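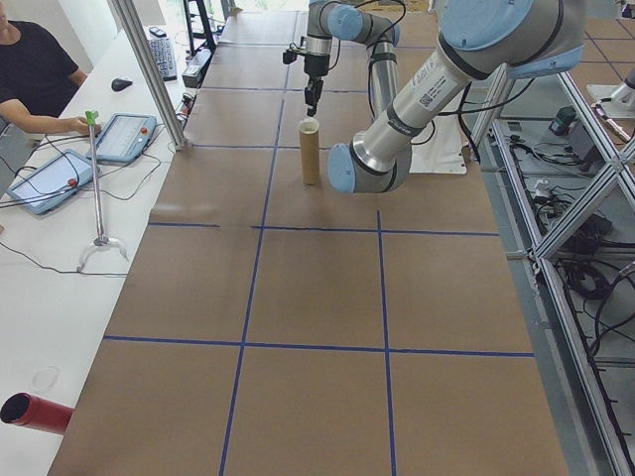

Kraft paper is the cheapest part of a work table and, in the view of the bench supervisor at Brornent, the part most often fitted badly. She has looked after the tables in the firm's lab for six years and agreed to talk through how they are covered and marked out. The long one is papered in tan brown kraft and divided with blue tape: two lines run lengthwise and three cross them, which leaves cells that are close to square. A tall cardboard tube was standing on end in one of them. "You need to be able to say which cell a thing is in and have the other person put it there," she said. "If the lines wander, you are back to pointing."

The paper comes from Granesico on a 1,000 mm roll and is trimmed with a knife against a steel rule. She rejects any length that has been folded. A crease lifts by a millimetre or two, and a tube with a narrow base will lean on it. The sheet is left flat overnight before it is fixed, usually on a Wednesday so that it can go down on Thursday morning.

"It takes up moisture from the air," she said. "Fix it straight off the roll in August and you will have a ripple down the middle by the afternoon."

The lengthwise lines are taped first. She marks both ends of the table in pencil, sticks the tape at one end, pulls it out to the full length and lowers it in a single movement. Pressing it down by hand as it comes off the roll gives a curve that can't be seen close up but is obvious from the end of the table. The cross lines go over the top and are cut with 5 mm to spare.

On tape she is particular. The lab used a paper masking tape from Grarnik until last year. It tore the kraft when it was lifted, and a single bad line meant replacing the whole sheet. The present blue tape comes away clean if it is pulled back slowly at a low angle. She has kept a record of changes since the grid was introduced, and the current sheet is number 233.

Asked about the white desk that runs alongside, she said it is left bare on purpose. The keyboard and mouse stay there, along with whatever is in use by hand. "A paper surface under a mouse is a nuisance. Also people write on it."

The cardboard tubes are bought from Rusnák in packs, order code 379. They arrive with both ends cut, and she checks the base of each one with a square before it goes out. Those that rock are put aside for storing drawings.

Her next job is a second table in the same room. The paper has been ordered, and she is waiting for a longer steel rule.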